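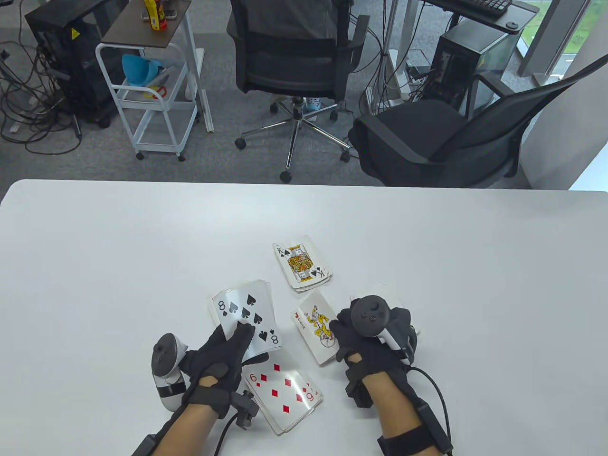
Card stacks, with the eight of spades and nine of diamonds on top

Moving my email list off Junia – worth it?
Teacher Sellers Board > Newsletters

vanevora_shop
I sell fourth grade math games on Davthorpe and have 1192 people on my email list. Junia is raising the price again at renewal. Most of my list came from one free download, a set of place value games you play with a regular deck of cards. My open rate is poor and I suspect a lot of those people only wanted the freebie. Do I pay, move, or cut the list down first?

room9math
Cut first. I removed everyone who hadn't opened anything since the start of the school year and my sales stayed the same. Send one email asking if they want to stay, wait a week, then delete.

paperclip_lane
I wouldn't. Teachers go quiet for months and then buy in August. I deleted 80 people one spring and later recognized several of the addresses when they emailed me asking for old files.

room9math
Several out of 80 is not many. You still pay for the other ones every month.

paperclip_lane
It's enough for me. One bundle sale covers my monthly bill. Open rates aren't reliable either – plenty of school accounts block images, so those opens never get counted.

vanevora_shop
I didn't know that about school accounts. A good part of my list is school addresses. I could go by clicks instead.
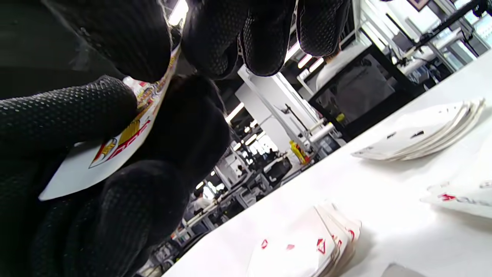

The other thing is the welcome emails. I have 9 of them set up in Junia and I don't know if they would carry over or if I'd have to build them again somewhere else.

tabbed_binder
You'll have to build them again. I moved last summer and the addresses went over in one file, but the emails I copied and pasted by hand. It took a Saturday. Save a list of your tags before you close the old account. I didn't, and I lost track of who had which freebie.

room9math
Do you need 9? Mine is three. People unsubscribed after the fourth one anyway.

vanevora_shop
Probably not. The last few are links to products I don't sell anymore.
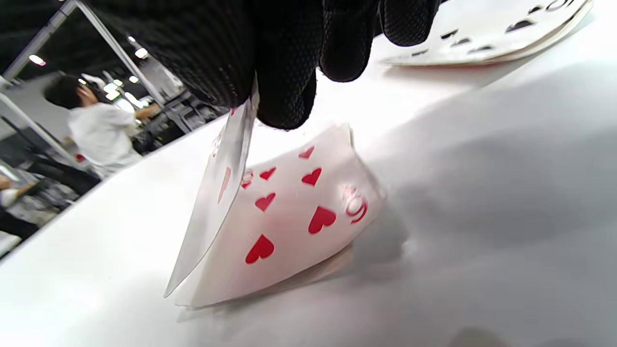 Lifting a single card

tabbed_binder
Then fix those before you do anything else. Old links will hurt you more than the price increase.

paperclip_lane
Agree with that part. I'd still keep the list as it is until after back to school.

vanevora_shop
OK. I'll trim the welcome emails this week and tag anyone who has clicked. If the clickers come to fewer than 100 I'll post again before I delete anything.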